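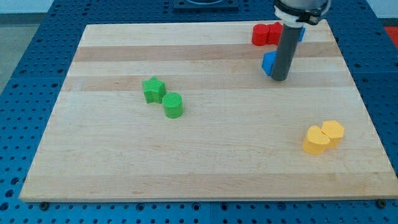

Sánchez Adds Color Sorting Table for Young Visitors

The Sánchez toy library has a new table this May for sorting small blocks by color and shape. Children group the pieces on a wooden board, with green, yellow, red and blue in use so far. The shapes include a star, a heart and a hexagon.

Giuliana Bermúdez, who runs the library, said the table suits children from age 4. Sessions last 90 minutes and take up to six children at a time. "They start with color, and the shapes come later," she said.

Places are free and can be booked at the front desk. The last session starts at 4 p.m.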